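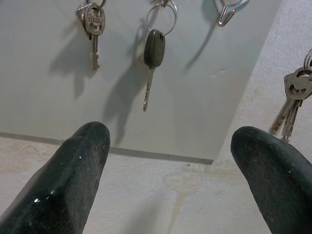
Wall and board.

The Mattress Years

Sep 1, 2018

We finally bought a mattress. I realize this is not news on the level of a baby or a boat, but it took us most of a summer and I would like something to show for it besides a mattress.

The old one was 20 years old. I know this because I bought it with my first real paycheck, in a store that has since become a bank and then a place that sells vitamins, and the man who sold it to me said it would last ten years if I turned it. I did not turn it. For the first decade I didn't turn it because I was busy, and for the second I didn't turn it because I was afraid of what was on the other side. By this spring it had developed a valley in the middle that my husband and I both rolled into at night like potatoes. People have said that sounds romantic. Those people have king-size beds.

So in June we went shopping.

I should explain that I had not shopped for a mattress since the last one, and I went in with the skills I had then. You walk in, you lie down on a few in your coat, you feel silly, you pick the second cheapest. What I didn't know is that in the meantime mattresses had become an opinion. Everyone I mentioned it to had one. My dentist had one. She told me about her foam while her hands were in my mouth and I was in no position to change the subject. My brother sent me a video, forty minutes long, of a man in a polo shirt dropping a bowling ball from a stepladder. I watched all of it. I couldn't tell you what the bowling ball proved. It looked comfortable.

The first place we tried was one of the big ones out past the highway. It had very soft lighting and very soft music, and a machine by the door that you lie on and it tells you your color. I was Green. My husband was also Green, and for a minute we were pleased about this, the way you are when you find out you have the same blood type as someone. Then the next couple came in and they were both Green too. The Green mattresses were along the back wall and they cost what my car cost.

We lay on a lot of Greens. There is a particular conversation you have lying flat on your back in a store, fully dressed, next to the person you married, staring up at ceiling tile. It goes: What do you think. I don't know, what do you think. It's nice. Is it too soft? Is it? After a while I could no longer feel anything at all and had started to worry about dinner. A young man stood at the foot of each bed with his hands folded like a priest. He asked if we were side sleepers. I said I was a side sleeper who ended up on her back. He nodded as if this confirmed something about me.

We went home and got into the valley.

Next came the internet phase. You can now order a bed that arrives in a box the size of a golf bag, and once you've looked at one of them, all the rest come looking for you. I clicked on a thing called the Prillow exactly one time. For three weeks the Prillow followed me everywhere. It was beside the weather. It was in the middle of a recipe for lentils. It wanted to know if I was still tired. There was also the Zeltura, which had a layer of something from a lab and a woman in white pajamas laughing at it, and both of them offered a 200-night trial, which struck me as a long time to not be sure. I have had jobs I was sure about faster than that.

I read reviews. This was a mistake and I made it every night from ten to midnight, in bed, which I suppose was at least the right place for it. The trouble with mattress reviews is that they are really about something else. A man in Ohio gave the Prillow one star and it took him five paragraphs to get to the divorce. A woman gave the Zeltura five stars and hadn't opened the box. Someone said it slept hot. Someone right underneath said it slept cold. I started to picture all these people lying awake across the country, typing, and me lying awake reading them, and it did seem that if any of us had a decent mattress the entire website would have to close.

My husband, who does not read reviews, put a sheet of plywood under the valley. His father did this once. His father also put a brick in the toilet tank and changed his own oil in a suit. The plywood lasted four nights. On the fifth it made a sound, and the dog, who had never shown any interest in furniture, left the room and slept in the hall until July.

What broke the logjam was my back. I bent over to pick up a sock and stayed there. It wasn't even my sock. I spent an afternoon on the living room rug looking at the underside of the coffee table, where somebody's child has written HI in crayon, and I decided that I would own a mattress by the weekend or I would just live down there with the table.

So we went to Stamatopoulos, which is downtown next to the shoe repair, and where I should have gone first, except that I had driven past it so many times I'd stopped believing it was open. It sells lamps in the front and recliners in the middle and you have to go all the way through the dinette sets to get to the beds. There is no music. There is no machine. There is Lorena Bustos, who was eating a plum when we came in and finished it before she got up.

She asked what was wrong with the old one. I said it had a valley. She asked how old, and I told her, and she gave me a look I have only otherwise gotten from mechanics.

Then she asked what we wanted to spend. I said a number. She said okay, that leaves you with 2, and she walked us over to them. That was it. Two mattresses! I could have kissed her. One was called the Duchess or the Countess, something with a title, and it had a pillow top I sank into up to the ears. The other was a Tridano, a plain flat striped thing with no layers from any lab, at least none she felt like mentioning. She told us to lie on it for a good long while and she went off to see about a lamp.

I fell asleep. I want that on the record. I fell asleep in a furniture store in the middle of the afternoon with my sandals on, and when I woke up my husband was across the aisle in a recliner, also asleep, and a family was going around us to look at dinette sets. The little boy asked his mother if we came with it.

We bought the Tridano. Delivery was $18, and for that they took the old one away too, down the front steps and out to the truck in full view of the street, which I had not thought through. It folded in half all by itself. I stood on the porch and pretended to be checking the mail. Twenty years of marriage, flu, crossword puzzles, one dog and then another dog, and it went off on its side with a bungee cord around it. I got a little choked up, and then I remembered the sock.

The new one is too high. I'd like to complain about something and that's what I've got. The old sheets don't fit it, so we also bought sheets, and the sheets make the curtains look bad, and I can see where this is heading. The dog can't get up on it without a running start, and she's taken to backing all the way down the hall to get one. My husband says his feet are cold, which he says is because I am now so far away.

I sleep fine. I sleep so well that I have nothing to tell people when they ask, and they do ask, because apparently I talked about this a great deal over the summer. My dentist wanted to know what I got. I told her and she'd never heard of it. She said, with the mirror in my mouth, that what I really need to be thinking about is the pillow.

The Prillow people sent me an email this morning. They noticed I left something behind and they're holding it for me.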